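Pikarov Apiary Project: spring progress report to the Jernent Fund

Dear all at the Fund,

We have come through the winter in better heart than we dared hope, and it is a pleasure to be writing to you with mostly good news. Your grant has now paid for the new hive stands, the second extractor and nearly all of the fencing along the Galtarero side, where the sheep had been getting in and rubbing themselves against the boxes.

Colonies

We went into autumn with 62 colonies and lost 3, two of them small late swarms that we probably ought to have united in September (we did talk about it, at some length, and then the weather turned). The rest were flying well by the first warm spell, and the stronger ones at Alcaraz already had brood on six frames when we opened them in April. Stores were heavier than usual, so we have put off buying more fondant and would like to move that money to foundation, if you are agreeable.

Forage planting

The hedge is in! We had ordered 400 whips of hawthorn, blackthorn and willow, and 298 are planted and guarded. The others are heeled in behind the shed at Galtarero, waiting for the bottom corner to drain -- it has been standing in water since February and the spade simply fills up behind you. The clover strip was sown a fortnight later than planned and is only just showing.

Beginners' course

The Wednesday evening classes have been full every week, and we have had to start a waiting list for the summer. People do like to stay on and talk afterwards, so we have taken to booking the room until half past nine, with tea and coffee included in the hire. 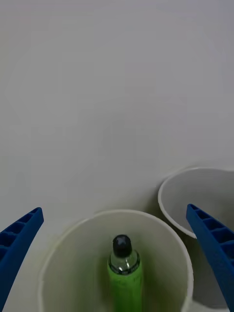

Spending and what comes next

We are a little under budget on timber and a little over on fencing wire, and the two very nearly cancel out. The full accounts are attached separately. Between now and the honey harvest we hope to finish the hedge, raise a few nuclei for those beginners who are ready for them, and replace the oldest brood boxes at Alcaraz, which are soft at the corners.

We should still very much like you to come and see the bees for yourselves. Any dry afternoon would do, and we have spare suits in most sizes.

With warm thanks from everyone at Pikarov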